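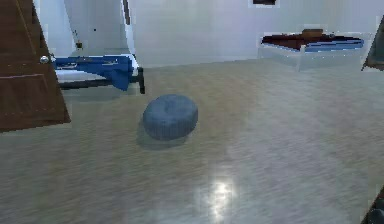 June

Back from Gevton a bit after nine in the evening. Feet sore, had toast and soup. Writing this before I forget the order of things.

The open day was at the Lacson building, up the hill behind the bus depot. I got the 15 bus and walked the rest. They gave me a paper badge at the desk and told me to follow the yellow tape. There were more people than I expected, plenty with children.

Downstairs was mostly stands and leaflets. Fulto had a sorting arm behind glass which put bottles into crates. I watched it for a while, then it stopped and a man came with a laptop. I didn't wait to see what he did. The coffee was free but the queue went out of the door, so I left that too.

The part I had gone for was upstairs, the Brevach demonstration. They are working on a machine to move about in people's homes and fetch things, and most of the teaching is done in made-up rooms on a computer before it goes near a real one. They had it running on a big screen. The room on show was a bedroom with two beds, a door standing partly open, and a round blue pouf out on the floor by itself. You see it all from the robot's side, with a bit of something black and rounded in the bottom corner, which I took to be part of the robot. The floor is very shiny. The woman giving the talk said they do that on purpose, as glare off a floor is one of the things that confuses it.

The task was to go to the pouf and stop in front of it. She said they had 149 rooms made so far, and that the furniture gets shifted between tries so it can't learn one room by heart. Each try has a limit of 21 seconds. I saw it done several times. Twice it stopped well short, and once it went off towards the wall and stayed there until the time was up. The rest were fine. It was slower than I had pictured, and I found I didn't mind that.

I asked whether it could manage stairs. It can't, and they have no plans for it. A boy next to me asked if it could find a cat, and she said not yet, cats don't keep still.

The real one was at the back with a rope round it, switched off. It comes up to my waist.

Bus home was late. Must ring the dentist in the morning and put the leaflets somewhere other than the kitchen table.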